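洗漱小物（家庭收纳词条）

洗漱小物，我自己的叫法，有的地方写作“盥洗杂件”，指的是洗脸、洗手、刮脸、修指甲这一路用得到、又说不上归哪个柜子管的零碎东西。 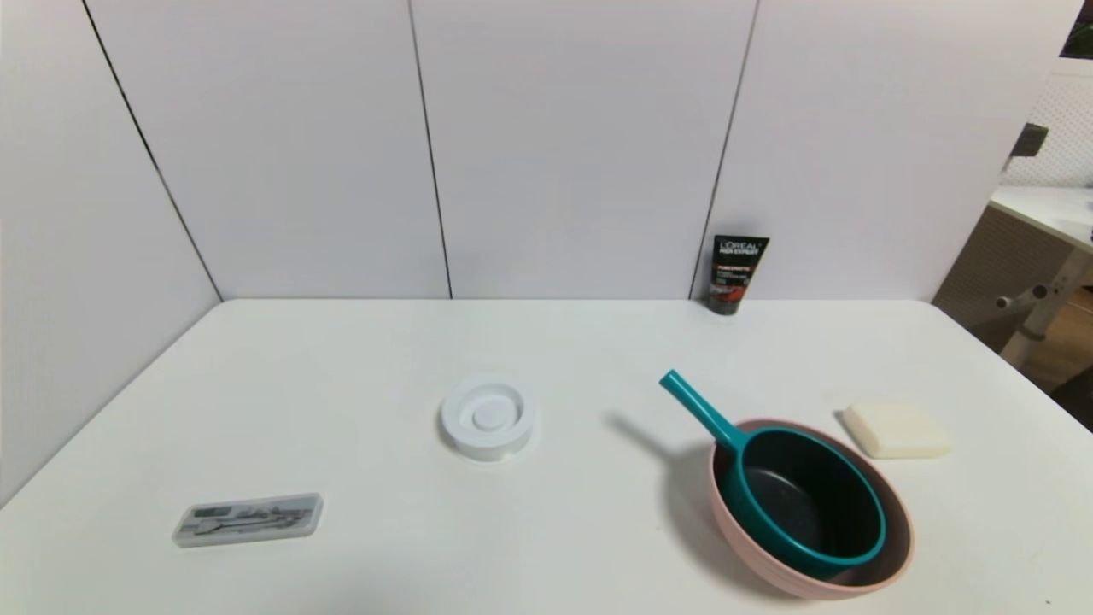
我给这个词条定的范围比较宽：管状的洁面和护肤品算，香皂算，装修甲工具的小盒子算，舀水的勺和盆也算。毛巾不算，毛巾在本站另有词条，写它的阿洛伊斯·霍伦施泰因（Alois Hollenstein）比我认真得多，光是挂法就写了好几屏，我就不去抢他的饭碗了。

名称与范围

老一辈人说“洗脸家什”，听着很亲切，可惜只管到洗脸为止。我在弗莱毛（Flemau）住的那几年，合租的人干脆统称“水池边上的”，找东西的时候喊一嗓子“在不在水池边上”，大家都懂。后来搬家写箱子标签，这五个字就露馅了，新家的水池边上根本没有“边上”，只有一条两指宽的瓷沿！所以我才老老实实开始用“洗漱小物”。

有几样东西一直有争议。吹风机有人算，我不算，它带电线，跟别的东西放一起总要缠住点什么。漱口杯算不算看各家，天天刷牙用的算，拿来插牙刷当笔筒使的，我觉得已经是家具了（这句纯属个人意见，编辑要删就删吧）。

管装用品

管装的东西，洗面奶、面霜、剃须膏之类，最大的好处是盖子够宽的话可以倒着立。倒立着放，里面的膏体自己往口那边走，快用完的时候少挤好多下。男士护肤这一块黑色的管子特别多，像上面那支印着 L'ORÉAL MEN EXPERT 的就是黑管，立在白墙白台面前头很好认，早上没戴眼镜也摸得着。我的毛病是同时开好几支，一支放家里，一支放包里，还有一支忘了放在哪里，等找出来的时候盖口已经结了一圈硬壳。用温水冲一冲盖口，擦干再拧上，一般就好了。

挤不动的时候，有人剪管尾，有人用长尾夹一路卷上去。剪管尾的我劝一句，剪开就要尽快用完，浴室潮气大，敞着口放久了总归不放心。

香皂

香皂我写得最多，因为我就是个用皂的人。长方形带圆角的那种最常见，握着舒服，米白色的尤其经看，放在哪里都不抢眼。洗手液当然方便，可是香皂一块能用很久，出门切一半带走也行，这一点瓶装的真比不了。

香皂怕泡。皂盒底下要是没有沥水的条或者孔，过一夜底面就糊成一层，拿起来滑，放下去粘。我试过的办法有：垫一小块丝瓜络；两根橡皮筋横着绷在盒口上，皂搁在筋上；还有 Reisinger 牌的一种带斜面的皂托，水能自己流下去，就是斜得有点过头，皂也跟着流下去了。现在我还是用丝瓜络，旧了就换，换下来的正好刷水池。

直接搁在台面上也不是不行，前提是皂是干的，台面也是干的。整理的时候临时放一放没关系，我每次盘点都这么摆。

盆和勺

这两样年轻人家里越来越少见了，我倒是离不开。盆洗脸、泡手、泡小件衣物都行，勺用来兑水。热水龙头来得慢的房子，用盆接着最前面那段凉水，拿去浇花或者冲地，心里会舒坦一点。

勺的形状各家不同，我偏爱像小锅的那种，肚子深，柄长，一勺下去水量够，手也不用伸到水里。收的时候把勺放进盆里，柄斜着伸出来，粉盆配青绿色的勺，颜色有点闹，可是好看呀！柄伸出来这一截要留意朝里放，朝着过道的话，袖子一带就连勺带盆一起下去了，半夜那个动静……我领教过，楼下邻居也领教过。

洗完要把勺里的水倒干净，盆口朝下扣一会儿再收。嫌扣着占地方的，在墙上装个钩子也可以，Skanwood 有一款木头的我用过，挂盆偏细，挂勺刚好。

修甲和修面工具

金属的小工具，一定要有自己的盒子。散放在抽屉里，找的时候扎手，掉进缝里又拿不出来。我推荐半透明的塑料盒，不打开也大概看得出里面还有没有东西，扁长的最好塞。不透明的皮套好看归好看，我有一回带着空套出了门，到了地方才发现工具全留在家里。

用完擦干再放回去。盒子盖得严，水汽就闷在里头，小剪子的轴最容易先长锈斑。滴一小滴缝纫机油，开合几次，多余的擦掉。巴尔塔萨·瓦尔纳（Balthasar Wallner）给我来信说他用的是做木勺剩下的亚麻籽油，我没敢试，怕它干了发黏，有试过的读者请在讨论区讲讲。

塞子和盖子

水池塞、瓶盖、罐盖，这一类圆的白的塑料件，是洗漱小物里最容易变成“不知道是什么”的。底下宽宽一圈边，中间鼓一个钮，看上去哪儿都能盖，真去盖又哪儿都不对。我的规矩是先留着，放进一个专门的罐子，到九月大扫除的时候拿出来一个个对。对得上的归位，对不上的就送走，不许第二年再见面。

带一圈圈棱的塞子要用旧牙刷顺着棱刷，皂垢就爱躲在那里面。泡一点白醋再刷省力很多，刷完多冲几遍。

盘点的做法

我习惯把所有东西都请到一张浅色的空桌上去，一样一样隔开摆，谁也别压着谁（勺和盆除外，它俩本来就是一套）。在浴室里蹲着收，收来收去都在原地打转，拿到桌上看，才知道哪些东西重样了，哪些已经几个月没碰过。高的靠后，扁的靠前，擦一样放回一样。

我一年做 2 次，去年那次最夸张，把 Gandbridge 那个老房子的浴室柜也一起清了，光是酒店带回来的小瓶子就有 62 个。我妈看了说早知道就不给我买洗发水了。

相关词条

毛巾的挂法；皂盒；浴室柜；搬家箱标签

本词条上次修订：2025年8月19日，星期二。补了管装用品一节，皂托那段改了两个错字。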